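Wednesday, restroom cleaning, Pedberg building

Started 2:40. Two toilets, both lids up before anything else. Order as agreed: lid underside, seat, rim, bowl last. Fold the cloth to a fresh face between parts. Lillix cleaner, 2 sprays on the cloth, none straight on the lid (it runs down into the hinges and sits there).

Lid underside is the slow part. The lid tips back and gives when pushed, so light pressure and short strokes, top to bottom. Hinge side still needs a better method. Tried the cloth over one edge, no good, too thick when folded in four. Try folded in two.

Purple cloths are for toilets only. They go in the Raltangate bin after, not back on the shelf. 3 left, order more.
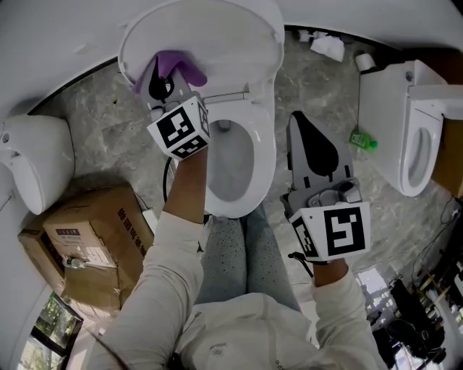 Poon wrote in the margin afterward that the seat ought to come before the lid, as drips from the seat end up on the rim anyway. Not convinced. Will run it both ways next time and compare the hinge area.

Floor not done. Bottle to go back on the shelf.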